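Ticket 815: Planner takes the long way round on approach, then stops with the gripper over the fixture
Component: motion planning / scene sync
Status: Resolved, one follow-up open
Opened by: Pascal Hinrichs
Project: Drotari (simulated cell, Utudura scene)

Summary

The arm is supposed to go from its home pose to a pregrasp above the gray cube sitting on the blue fixture. On the old planner build it did this every time. After I switched the cell to the Unungate bridge, the plan comes back valid but the path swings high and ends over the wrong end of the fixture. The descent is then rejected with "start state in collision (padded)". No crash, no warnings before that line. It's completely repeatable, which makes me oddly happy, as I've spent most of this month on bugs that aren't.

Steps to reproduce

1. Load the Utudura scene with the default physics settings.
2. Start the bridge, wait for "scene synced" in the console.
3. Send the pregrasp goal for the cube.
4. Wait for the approach to finish, then request the descent.

Expected: gripper centered above the cube, descent accepted.
Got: gripper above the left end of the fixture, descent refused.

Seed doesn't matter. I tried several, plus a fresh checkout on the Fuchs workstation, and the final pose is the same to the last printed digit.

Log, first pass

My first guess was the inverse kinematics. The elbow is up, and with the base mounted on a slanted pedestal I thought the solver might be flipping to another branch and dragging the goal along with it. So I locked the elbow preference and reran. Same final pose. Then I forced elbow down, and the planner correctly told me the table was in the way. Fine! The solver is doing its job.

Second guess was the controller. I plotted commanded against measured joint positions over the whole approach and the two curves sit on top of each other. Tracking error at the end is nothing to talk about. Whatever is wrong, the arm is going exactly where it's been told to go.
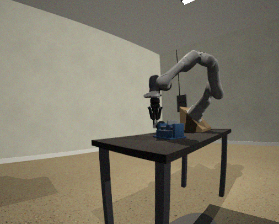 So the goal itself had to be off. I dumped the target pose at three points: when my script sends it, when the bridge receives it, and when the planner starts on it. The first two agree. The third is shifted by 166 mm, all of it along the length of the table, nothing sideways and nothing in height. A shift that clean is never noise. It looks like an offset from a file somewhere.

And there is one. The fixture model has its mesh origin at one end of the base plate, while the collision model has its origin in the middle. The old planner read the cube's pose straight in the world frame, so the mismatch never showed up. The bridge is smarter than that and attaches the cube to its parent object, then rebuilds the world pose from the parent's frame. It picks the mesh frame for the attachment and the collision frame for the rebuild. Each one is a sensible choice. Mix them and you get my 166 mm.

That also explains the refused descent. With the cube's collision box moved over to the end of the fixture, the planner believes there's an obstacle right under the fingers, and the padding takes care of the rest. I turned on the collision overlay after working this out and there was the phantom box, exactly where the numbers said. I should have turned it on first. Noted for next time.

The high swing

Separate cause, as far as I can tell. The planner keeps clear of the vertical pole behind the table, and the pole's padding had been raised in March for a different arm. With the larger margin the direct route is closed, so the sampler goes up and over. Putting the padding back to the cell default gives a short, flat path again. Planning time dropped from 700 ms to well under half of that, a very nice bonus for a one-line change.

Fix

Patched the bridge so attach and rebuild both use the collision frame. The patch is small and I've added a test that loads an object with deliberately mismatched origins and checks that a child pose survives the round trip. It fails on the old code and passes on the new code — always a good feeling.

Also added a check at load time. If the mesh and collision origins differ by more than 2 mm, the bridge now prints the object name and the offset. It doesn't stop the run. Plenty of models have different origins for good reasons and I don't want to block anyone who knows what they're doing.

After the patch, the pregrasp pose matches the target, the descent is accepted, and the grasp closes on the cube. I reran with the same seeds as before and all of them went through.

Workaround if you can't update yet

Set attach_to_parent to false for the cube. You lose the automatic update when the fixture moves, so resend the cube pose by hand after any change to the layout. Don't shift the goal to compensate. The arm will end up in the right place, but the collision world will still be wrong and you'll find that out on the next object.

Still open

The "start state in collision" message should name the two bodies involved. The planner knows them at that point, they just don't make it into the string. I had a quick look and it seems doable. If someone who knows the message layer wants to pick this up, please do, and ping me for the test scene. I'd love to see it in.

Closing the main issue with the patch merged Oct 23, 2025. Reopen if you see a shifted goal on any object other than the fixture, and please attach the pose dump from all three points, as it saves a lot of guessing.

Contact | Copyright Drotari project contributors | Back to top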